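4 min read

8 April 2023

A thread on the Drakisus arm, and on what we found when we stopped being nice to it. Fairly long. Put the kettle on.

The job sounds like something you'd give a child on a wet afternoon. Small printed items go in and out of an organiser with compartments, one at a time, and a person across the table gets involved now and then.
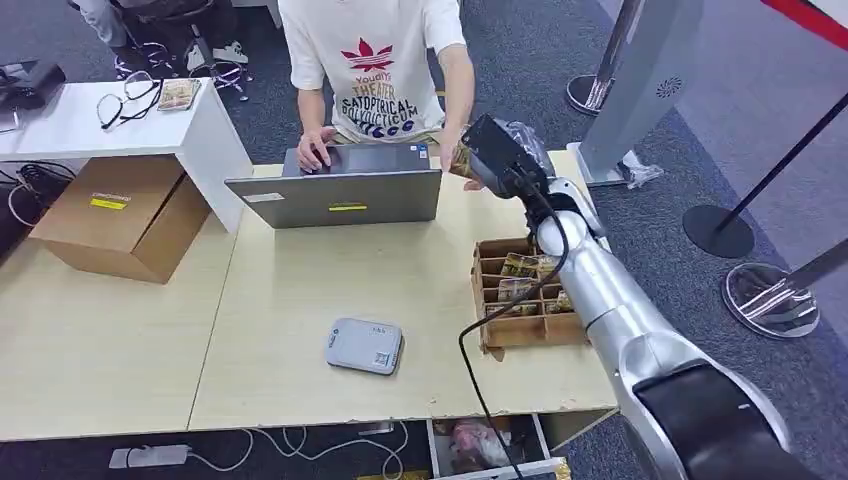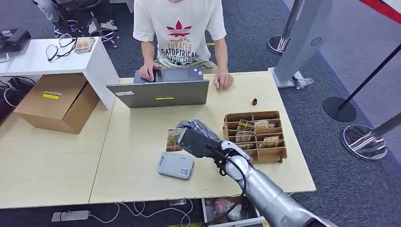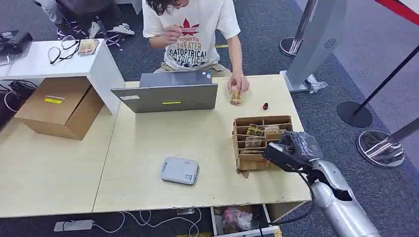
Drakisus and the organiser, with a person and a laptop on the far side of the table.

So. The usual way to teach an arm this sort of thing is to show it lots of good examples. You guide it through the task, record everything, throw away the takes where you fumbled, and train on the rest. Everyone's examples look lovely. Everyone's robot then meets a real person and goes to pieces.

Our question at Clelen was a dull one, and I say that with affection. If you have a fixed budget of examples, how many of them should be bad?

"Bad" needs pinning down, and we argued over it for most of a month. What we settled on: at some point in the take, a person does something unhelpful. Moves the item. Offers it early. Takes it back. Puts a hand where the arm was planning to be. The arm (well, whoever is guiding it) then has to sort it out and carry on.

We call that bit of sorting out the Hiltetance. I'm told it sounds like a skin cream. It was a folder name, and then it was in the draft, and now it's in the title.

Two training sets, then. One with 200 clean takes. One with 200 messy ones, each with a person being a nuisance in it. Same arm, same organiser, same model, same training time. Mixed sets came later, I'll get to those.

My own guess, written down beforehand and now held against me: the messy set would lose on the plain task and win once people got involved. A sensible trade-off, a nice graph with two lines crossing, everyone home by six.

The lines did not cross. The messy set was better with interruptions, as hoped, and it was also slightly better with no interruptions at all. I reran it. Then I reran it with the labels hidden from me, because I didn't trust the person doing the analysis, who was me.

Same answer. Ahead by 12 percentage points when a person interferes. The gap on the plain task is much smaller and I wouldn't bet my bike on it.

Our best explanation is that the clean set hardly ever visits the awkward positions. Slightly off to one side, a bit too high, item at an angle. The arm drifts into one of those all by itself, finds it has no opinion on the matter, and stops. The messy set is practically all awkward positions. It has seen worse.

You can see the stopping if you plot the gripper's speed. Clean-trained: smooth, smooth, smooth, flat line. It hovers over the slot like a man who's walked into the kitchen and forgotten why. Messy-trained: twitchy the whole way through, ugly to watch, gets there.

Visitors always prefer the clean one. They think it looks cleverer. I've given up correcting them.

Now the mixed sets. Adding a small share of messy takes to a clean set got us most of the benefit. After that the curve flattens out. If you're short of time (you are) you don't need to annoy your robot all day.

Who does the annoying matters more than I'd like. People settle into habits within minutes. One person always takes the item back at the same moment, another always waits politely for the gripper to close. Train on a single person and you get an arm that's very good at coping with that person.

We tried handing out a list of interruptions to work from, so it would be random. People acted them out. You've never seen such stiff hand movements. We scrapped those takes and went back to saying "just get in the way a bit", and that instruction now appears word for word in the methods section. A reviewer will hate it. I look forward to it.

Things this does not show: it's one arm and one kind of gripper, and the items are all small and light. I've no idea what happens with a mug. We haven't done soft things, or anything anyone would mind being dropped.

Somebody will ask about the Balogh method, where you let the arm fail by itself and correct it afterwards. We did run it. It comes out close to ours with interruptions and costs far more time, at least the way we did it, and it's quite possible we did it badly. If you use it regularly, please have a look at our settings before I embarrass myself in print.

The draft goes out in May. The recordings will follow once somebody has gone through them and cut the sound. We talk a lot while we work and very little of it is about science.

Replies are on. If you've tried the same thing with two arms on one table I'd love to hear how it went, especially if it went wrong.

Contact the Clelen group | © 2023 Clelen | Back to top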